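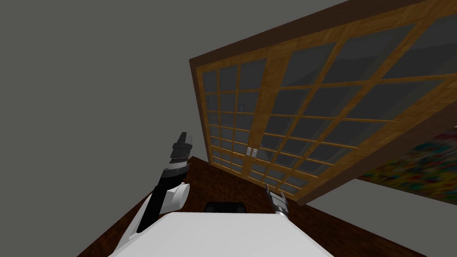
The practice room in Vorkia, with the robot's left gripper raised and the cabinet ahead.

Opening a door is a small thing for a person. For a robot it is still hard work, and this is what the people of Traltano want to sell: a simulated home where a household robot can practice before it goes near a real one. The package is called Vorkia. I used it for two weeks on my own computer, which is not a new one.

The basic license costs 482 dollars a year and includes 141 rooms. For 2000 dollars you get all the rooms and a support person who answers by phone. I tested the cheaper one.

Installing took me one evening. The manual is clear, but it expects that you already know how to load a robot model. After this you choose a room, give the robot a task and let it try. You can follow the work from over the body or from a view close behind a gripper.
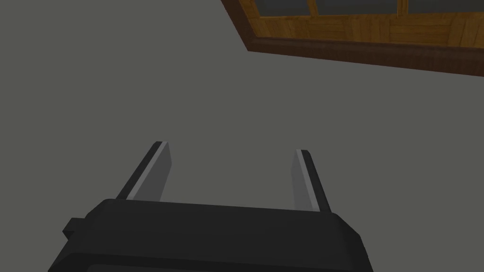 I spent most of my time in the close view, because there you understand quickly why an attempt is going wrong. The fingers are drawn in simple shapes and the walls are plain gray. I did not miss the details. On my machine I could run 200 attempts in a night, and in the morning there was a list with the result of each one.

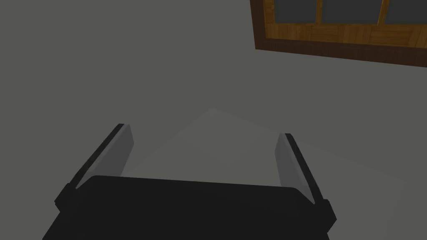

Fingers open, with the wood-framed panes still some way off.

Chun-yin Chung, who leads the Vorkia team, told me that handles get more complaints than any other part. "A customer writes that our knob is too difficult," he said. "Then I ask him to try the one in his grandmother's house." The difficulty can be changed in the settings, and I advise to start low.

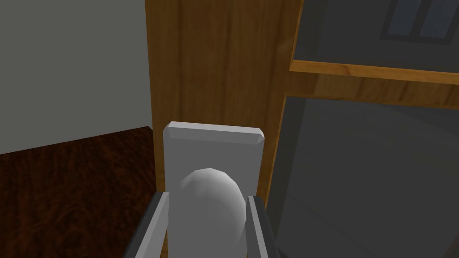

The white doorknob between the two gray fingers.

I have two complaints. The search for rooms is slow, and the names of the rooms say very little. Also, the export works only with Fokuvero files, so users of other tools must convert everything by themselves. Chung says a second format will come in April.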